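Birkthorpe clothing exchange to move into former library

Feb 22, 2025

The Birkthorpe clothing exchange will move into the ground floor of the former library on Renimora Street next month, after the town council approved a two-year lease.

The exchange has operated out of a church hall since it opened and has had to pack everything away after each session. The new space has 1107 square feet of floor area, a stockroom and its own entrance from the parking lot.

"We have been turning away winter coats since January," said Marietjie Ndlovu, who runs the exchange. "There was no place to hang them."

Members bring in clean clothes in wearable condition and receive points to spend on other items. A shirt is worth 2 points, and coats and suits are worth more. Points do not expire, and children's clothes can be taken without any.

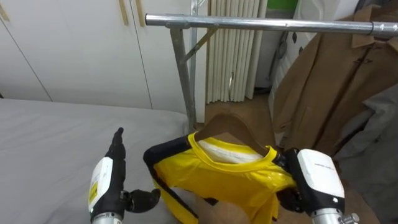
The exchange currently has 108 member households. Ndlovu expects that number to rise once the longer hours begin. Membership costs $50 a year — the same as now — and the fee is waived for students and for anyone receiving housing assistance.

Council member Jamie Wainwright voted for the lease but asked for a review after the first year. He said the building's heating system is old and that repairs could cost more than the rent brings in.

"I support the exchange," Wainwright said. "I also want to see the utility bills."

Precious Mabuza, whose alterations shop is across the street, will hold a mending class at the new site once a month. The first class will cover hems, buttons and replacing a zipper. Members can attend free, but they need to sign up ahead of time and bring the item they want to fix.

The exchange will stop accepting clothes at the church hall one week before the move. Points already earned will carry over, and members will keep their current cards.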